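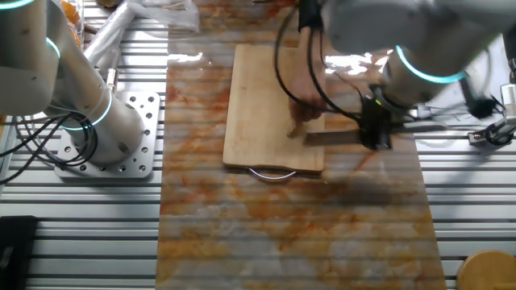
Page last changed: July, 16:40

4.2 Wooden boards and how households keep them

Figure 3. Kitchen knife and rectangular wooden cutting board, with the tip of the blade against a small piece of food.

The survey form was sent to 800 households in Chornovol and the villages along the Urkico road. Of these, 508 returned it with the section on kitchen tools filled in. A smaller group of 199 also agreed to keep a diary of when the board was washed, dried, oiled or put away. The diaries were collected by Halyna Kobzar and coded by Vasylyna Pavliuk, who had not taken part in the visits.

Most households that used wood (the general type is shown in Figure 3) kept one board for nearly everything. Bread was the usual exception. It was often cut on a separate board, or straight on the table with a cloth under it, and several older respondents said that a board which had held onions was no good for bread afterwards. Raw meat was less often given its own board than we had expected from the answers to the hygiene questions in section 3. Respondents who said that meat should be kept apart did not always do so in the diaries, and the gap was widest in small flats where storage was short.

Washing was done by hand in almost every diary. The common method was hot water and washing-up liquid, followed by a wipe and standing the board on its edge behind the tap. Salt and half a lemon were mentioned for fish. Vinegar was mentioned for garlic, though two diary keepers had stopped using it and complained of the smell. Boards left flat on a wet worktop tended to be reported as warped, but we did not measure this and the form did not ask how old the board was.

Oiling was rare. Where it was done, it followed the habit of a parent or grandparent, and the oil was whatever stood by the cooker. Sunflower oil was named most often. Some respondents in the Stitik district rubbed the wood with beeswax before winter, a practice we did not meet elsewhere and which may be tied to the number of hives kept there. The wax was warmed in a tin and put on with a rag.

Replacement was the question people found hardest to answer. A board was seldom thrown out for its surface. Knife marks were treated as normal, and deep ones were scraped or sanded by whoever had the tools. A split was taken more seriously, but a split board was often moved to other work, such as standing hot pots on or cutting seedlings out of trays. In the Ameo villages three diary keepers had boards they described as older than the house.

These answers bear on the advice leaflets discussed in section 5. The leaflets tell readers to replace a worn board but do not say what counts as worn, and they give most of their space to plastic. A reader with one wooden board and a small sink will find little in them about drying, the step that varied most from one diary to the next.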